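Lornari Countertop Water Dispenser
Section 4: Installing and Flushing the Filter

Read this section before you connect the dispenser to the water supply. Keep the booklet with the spare cartridge.
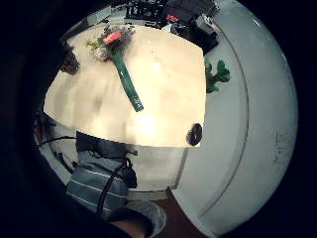
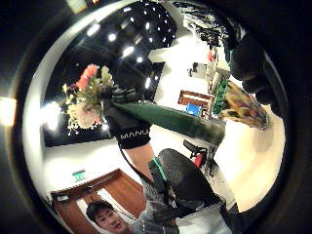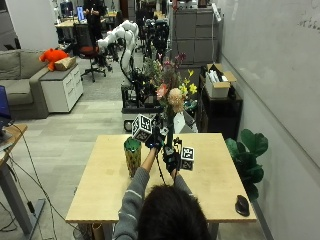 Flower bouquet held over a table.

What you need
- Filter cartridge, part 1035 (packed in the lower tray)
- Ikeo quick-connect hose
- A bucket and a dry towel

Installing the cartridge
1. Close the cold water valve under the sink.
2. Unplug the dispenser.
3. Press the side latch and lift off the rear cover.
4. Take the cap off the cartridge. Wet the rubber ring with a little clean water.
5. Push the cartridge straight up into the holder and turn it to the right until it clicks.
6. Push the hose into the inlet as far as the white line. Pull on it gently - it should not move.
7. Open the valve halfway and check the joints for drips.

CAUTION: Do not use the hot water line. Supply pressure must not be higher than 70 psi. Fit an Orer pressure reducer if yours is.

Flushing
1. Open the valve fully and put the bucket under the spout.
2. Hold the COLD button until 56 ounces have run out. Gray water is normal at first and comes from carbon dust.
3. Replace the rear cover and plug in the dispenser.
4. Press and hold RESET until the filter light turns green.

Note: The filter light turns amber after 200 gallons. If the dispenser will be off for more than a few days, flush it again before drinking.

For service under a Dumitrescu delivery plan, ask for Aliki Papadakis at the parts desk.

Revised 5/3/24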